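Two-artist show opens at Koskela with a wall of borrowed letters

A new exhibition by Nazma Fakir and Ngaio Tipoki opens in July at Koskela, the gallery on the second floor of the former Drokano button factory. The show is called Reply When Convenient and will stay up for 30 days. Entry is free.

The work began as a correspondence. Fakir, who makes prints and small books, and Tipoki, who works mostly with sound and textiles, agreed to write to each other by mail for a year without meeting or speaking on the phone. They then asked other people to lend them letters. In all, 1,073 letters and postcards came in, from private homes, two retirement communities and a shop that sells used stationery.

From those, the artists chose 300 to go on the gallery's long north wall. Each is hung from a single linen thread at reading height. The senders' last names and street addresses are covered with slips of gray paper, which Fakir printed by hand in her studio. Visitors may turn the pages over but are asked not to take them down.

"We did not pick the most dramatic ones," Fakir said. "A lot of them are about the weather, or a bus that was late, or someone's knee. Those were the ones we kept going back to."

The second room holds Tipoki's part of the show. She recorded lenders reading the first and last lines of their own letters and cut the recordings into a sound piece that plays from 5 speakers set into quilted panels. The panels hang low, so that a person has to sit on one of the floor cushions to hear them well. The piece runs on a loop and has no fixed starting point.

Tipoki said the two of them disagreed for a long time over whether sound should be part of the exhibition at all. Fakir wanted the rooms quiet. They settled it by putting a felt curtain between the two spaces, and the curtain has since become a work in its own right, stitched with the postmarks of every town the letters came from.

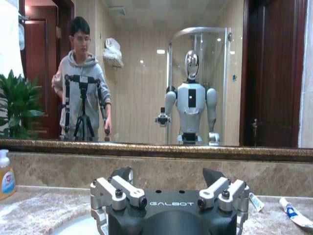
Can visitors bring letters of their own to add to the show?

Letters are accepted at the front desk during opening hours, and they will be kept in an open box next to the curtain until the exhibition closes. They will not be hung on the wall. Anyone who wants a letter returned should leave a stamped envelope with it.

The project was supported by Zunari, a small fund that gives grants to artists working in pairs. The money paid for framing, thread, postage and a part-time assistant who sorted the mail. Neither artist took a fee from the grant. They will be paid by the gallery under its usual terms.

A book is being published alongside the exhibition by Lurkel, the independent press that put out Fakir's earlier book of station timetables. It reprints the year of letters between the two artists in full, including the ones in which they argue about the title of the show. Other names they considered were Yours, Mostly and Please Forward. The cover is plain brown card, and the pages are bound along the top edge like a writing pad. Copies will be sold at the gallery desk and by mail from the press.

The borrowed letters do not appear in the book. Fakir said most lenders had agreed to a month on a wall, and that print was a different question. "Paper on a thread comes down again," she said. "We promised people it would come down."

Koskela has shown both artists before, though never together. Tipoki had a solo exhibition of woven audio cable there, and Fakir took part in a group show on maps. The idea for a joint project came up when each was asked to suggest a partner for a shared slot in the program and they named each other. At that point they had spoken twice, both times at other people's openings.

Preparing the rooms has taken longer than planned. The north wall was found to have old machine bolts behind the plaster, left from the factory days, and the hanging rail had to be moved down by the width of a hand. The gallery has left one of the bolts showing near the door. The lighting in the first room has also been lowered to protect the older letters, some of which are written in faded ink, and magnifying glasses will be available at the desk.

There will be an opening reception at 6 p.m. on the first evening, with short remarks by both artists. Later in the run, Fakir will lead a workshop on folding letters so that they can be mailed without an envelope. Paper will be provided, and places can be booked at the desk. Tipoki will host a listening hour with the lights off, beginning at 7 p.m. Visitors who have trouble sitting on the floor can ask for a low chair at either event.

The gallery is reached by stairs from the courtyard or by the freight elevator on the canal side. The elevator has to be run by staff — ring the bell marked Koskela and wait inside the gate. Large bags and umbrellas must be left in the lockers by the entrance.

After the show closes, all of the borrowed letters will be mailed back to the people who lent them, each with a printed card from the artists. Tipoki's quilted panels will go into storage at her studio. The curtain has not been promised to anyone yet — Fakir said they would probably write to each other about it.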